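June 19, 2021 — Gwenllian Harries
Reading time: 3 minutes

Bread again. Marlies wants the snack table sorted before September, so the rolls now go in bowls and the bags go in the bin, where I have been telling Ferdinand they belong. The pink bowl is for rolls. It is not for keys, cable ties or Ferdinand's receipts.

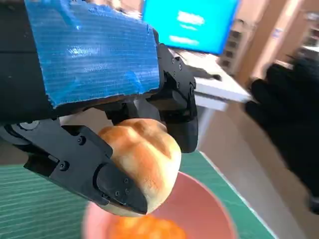
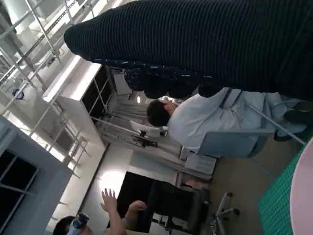 Chairs next. Ursina wants the grey-backed ones kept by the window, and Balthasar wants them anywhere he happens to be sitting — so far Balthasar is winning. The white shelving stays put until someone agrees what lives in it. I have proposed labels. I proposed labels last year as well.

To do: ask Stalla for 200 more napkins, and not 2,000 like last time.

Last updated by G.H., after lunch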